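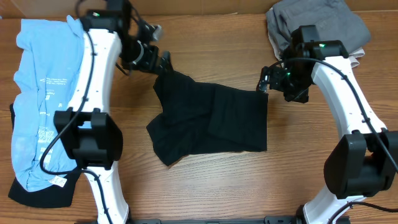
Getting black cotton back to black

Quick one today, washing's piled up. Faded tees and work pants, the ones gone that sad charcoal colour. Two ways to do it. This is the dye way.

What you need: 50 grams of powder dye, 800 grams of dry clothes (weigh them, kitchen scale is fine), salt, rubber gloves, old bucket. I use Prarerura black. Wivier is OK too but takes longer to disolve.

Check the label first. Cotton, linen, viscose all good. Polyester won't take it, and the stitching usually stays whatever colour it was.

Wash everything, no softener. Leave it damp.

Mix the dye in a jug of hot tap water. Stir till no grit left on the bottom. Tip into the bucket, add the salt, top up with warm.
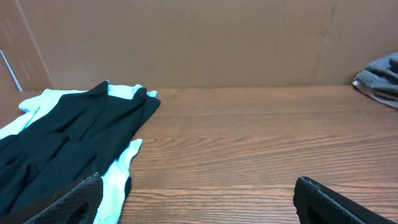 Mathew

Clothes in, unfolded, one at a time. Push them under. Keep them moving for the first 17 minutes, then a stir every now and again for the rest of the hour. Boring but skip it and you get patches. Ask me how I know.

Rinse cold till the water runs clear. Takes ages. Then a warm wash on thier own, and run the machine empty once after so your whites don't cop it.

Dry in the shade, inside out. Did mine in November last time, full sun on the line at Furkotcombe, and the shoulders were grey again by the weekend.

After that: cold wash, inside out, darks only. Fold once properly dry. Should be right for 2 seasons.

Grease spots won't cover, treat those before you dye.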